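Retail Food Packaging and Pricing
Handout 4: Variety packs for dry goods

Read before class. Bring the cost sheet from Handout 3.

1. What a variety pack is

A variety pack is a set of small units of related products sold under one item number. In dry goods the common ones are spices, teas, dried beans and baking salts. The seller gives up some margin on each unit and gets a larger order in return.

2. Setting the price

Start with the sum of the single-unit prices, then subtract the discount. The discount has to be covered by what you save on picking, packing and postage. Work it out on paper first. Many small sellers choose a round percentage and find the loss at the end of the quarter.

Case: Ultmont sells a dried herb set online. Bought singly, the jars come to $65. In July the company sold 184 sets and 1099 single jars. Questions for class: how low can the set price go before the single jars are the better business? Which costs on your sheet change with the number of jars, and which change with the number of parcels?

3. Substitutions

Something in the set will run out. Decide in advance what replaces it and say so on the product page. Proltance lists one substitute for each item. Flitano holds the whole order until the missing item is back – fewer complaints about contents, more about delivery.

A substitute must be checked against the allergen statement. Mustard, celery and sesame are the usual problems in spice sets.

4. Labels

Each inner unit needs its own label if it can be sold or given away separately. The outer box carries the full ingredient list for every unit, net weight and lot code. Keep a record that ties the outer lot code to each inner one. 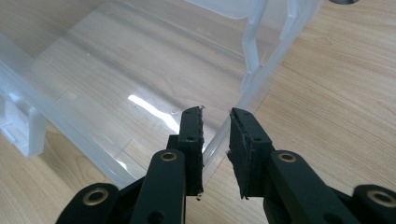 5. Shelf life

The set is only as fresh as its oldest item. Ground spices lose flavor sooner than whole ones, so a mixed set should carry the earliest best-by date. Rai packs in runs of 200 and dates the whole run from the ground items.

Store packed sets away from heat and light. Strong smells travel – keep cumin and garlic apart from tea.

Assignment

Draft a one-page plan for a set of six items. Include price, discount, substitutes and dating rule. Due 2020-10-07, at the start of class.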